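봉합 연습 모임 8월 정기회의록

일시: 2020년 8월 12일
장소: Vorholm 2층 실습실

1. 지난 회의 확인
3월 회의록은 수정 없이 통과. 그때 미뤄 둔 보관장 정리도 드디어 끝났다. 다들 박수!

2. 실 다루기 연습
이번 달 주제는 실 고리 만들기와 실 끝 정리였다. 갈색 실로 바꾸자는 의견이 지난번에 나왔는데, 밝은 표면 위에서 가닥이 잘 보여 눈이 훨씬 편하다는 반응이 많았다. 고리를 넉넉하게 잡아 두면 다음 동작이 한결 수월하다는 이야기도 나왔고, 이 부분에서 토론이 제일 뜨거웠다(예정 시간을 꽤 넘김).

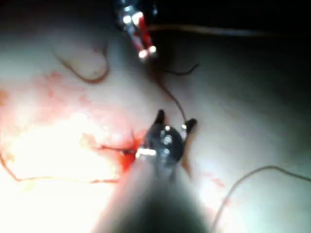
짧게 잡을지 길게 남길지는 의견이 갈렸다. 두 방식 모두 다음 달까지 해 보고 느낀 점을 연습 일지에 적기로 했다. 일지 양식은 Dastum 것을 그대로 쓴다. 칸이 넓어서 그림 그리기에도 좋다!

3. 재료 구입
연습용 실은 Carbone에서 800개 주문하기로 의결. 연습 패드는 Fimus 제품을 2상자 더 들인다. 지금 남은 실은 약 400개라 다음 모임까지는 충분하다.

4. 기타
- 실 조각은 끝나고 각자 자리에서 바로 치우기
- 매듭 연습 시간을 따로 늘려 달라는 요청이 있어 다음 회의 첫 안건으로 올림
- 초보자 자리는 창가 쪽으로 옮김. 새로 오시는 분들 대환영!

다음 회의 날짜는 게시판에 공지.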